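Notes on a Force Limit Fault at the Memory Station

In November our group suspended work on the memory handling task for the better part of a month. Several colleagues at partner sites have asked for an account of the matter, and I have agreed to set one down on this blog. The formal report was prepared by Lakshmi Rodrigues and remains the authoritative record.

The task belongs to the Vomen project, which studies the service of older desktop computers by a single robotic arm. The arm is required to remove a memory module from its slot, place it in a tray, and later seat it again. The control software, known internally as Zikik, stops the arm whenever the downward force at the fingertips exceeds 46 newtons. All of our written procedures rely on that stop.

During cycle 451 of the afternoon series, the stop did not occur. The arm continued to press after the module had met resistance at one end of the slot. Willy Maes was at the console and used the emergency button. The board had flexed far enough to crack a solder joint near the slot, and the computer did not start again. There were no injuries – the guard door was closed, as the procedure requires.

Our first assumption was a faulty force sensor. The sensor was removed and checked against reference weights, and its readings were correct. Attention then turned to the log, where Usha Pisharody found that the force value had stayed the same, to the last digit, for 2 seconds before the button was pressed. The software had been reading an old value. A network message carrying error code 3505 had been treated as a warning when it should have been treated as a loss of signal.

The correction was small. Any force reading that is not refreshed on time now stops the arm, and code 3505 can no longer be dismissed from the console. The approach speed over the slot has also been reduced, at the request of Nandini Namboodiri, who reviewed the change before work resumed.

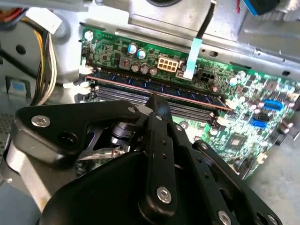
Gripper at the memory module, with the empty slot alongside.

Two matters remain open. The fingertips can still meet the module at a slight angle, and we do not yet have a reliable check for this before force is applied. The replacement boards have also come from more than one supplier, and the slots differ in stiffness. Separate limits may be needed for each type of board.

Sites running an earlier release of Zikik should keep the arm out of automatic mode until the update has been installed. Requests for the log files may be sent to Lakshmi Rodrigues.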